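Van Dusen cell

The Van Dusen cell is a two-arm robotic assembly station at the Priston workshop in Barham. It is best known for its remarkably simple upkeep – most routine jobs need only hand tools and a little patience. The cell joins cylindrical parts end to end, and its control software, Brisum, runs both arms from one program.

Setup

Each arm is zeroed on its own before the pair is run together. The operator then teaches the meeting point at low speed, one arm holding still while the other closes in. A full alignment takes roughly 185 minutes, and a good one is a real pleasure to watch!

Maintenance

Gripper fingers are wiped down after every shift and checked for wear every 1000 cycles. Cables are inspected at the wrist, where bending is greatest. The 8 mounting bolts are retightened each October. 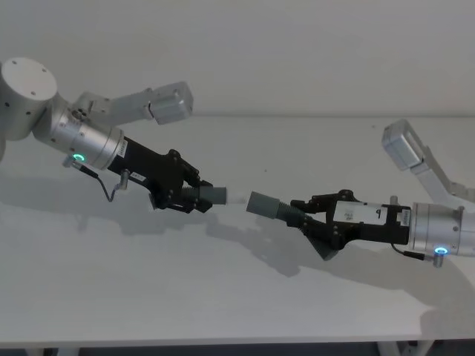
The two arms holding gray cylindrical parts nearly end to end over the tabletop.

If the parts meet off center, the meeting point is taught again – the zero positions are left alone.

See also: Robot calibration, End effector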